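I drove out to the open day at Clustari last week, mostly because my brother-in-law wouldn't stop talking about it, and I'm so glad I went! They sort and send out mixed small goods for shops that are too little to do it themselves, and once a year they open the doors and let people wander. Parking was in the field behind Mac Giolla (the tile place) and it was a 28 minute walk in from the far end, or it felt like it in those shoes.

Coffee first, then a name sticker, then a talk from Madhu Chaudhary, who runs the floor. She told us they handle 400 orders on a quiet day and 1,000 in the run-up to September, when all the schools want everything at once. I had pictured huge shelves up to the roof. Nope - most of it is bins and tables, and people who know where everything lives.

The bins were my favorite part, and yes, I know how that sounds. There's a whole wall of them by the loading door, 106 according to the sign, some plastic, some metal, all of them scraped up from years of use. Gervásio Furtado let us have a go at packing a box against a printed slip, and I put the tape on crooked and forgot the slip itself. My neighbor at the table did hers in half the time (show-off). He says new people always grab the big things first and then have nowhere to put the little ones, and I did exactly that.

After lunch - a very good egg roll, by the way - we went through to the back room, where it's much quieter. I stopped at a gray metal bin with two compartments, the back one empty and the front one with small things scattered in it, a green cup upside down among them. Orange-handled spring clamps were gripping the sides. I have the same sort of clamps in my garage and it never crossed my mind to put one on a bin.

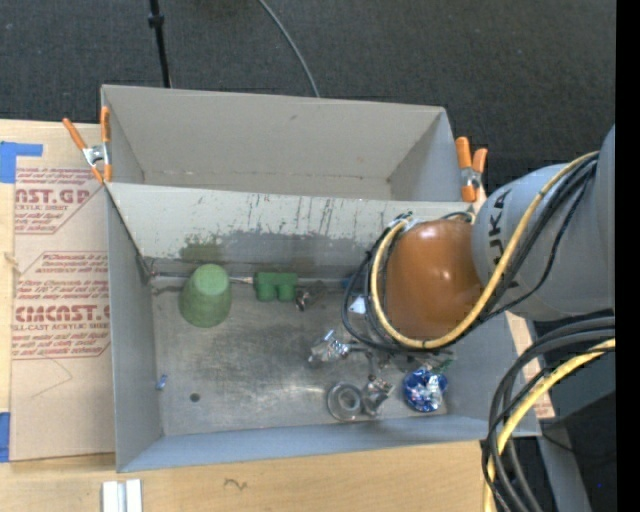 Ruairí Hayes told me over the second coffee that he'd take a scuffed metal bin over a shiny plastic one any day, and that the one in his shed has outlasted two sheds. I came home wanting to redo my whole garage.

They sell off old stock by the exit and I got a box of hooks and a tin of odd buttons. Bring cash, and wear flat shoes.

Comments

Darragh Horgan
Was there with my two girls, they loved the packing table. Did you see the label printer jam?

Brendan Corrigan
Do they sell the old bins as well? I could use a couple for the workshop.

Darragh Horgan
Brendan, I saw a few plastic ones by the exit, no metal.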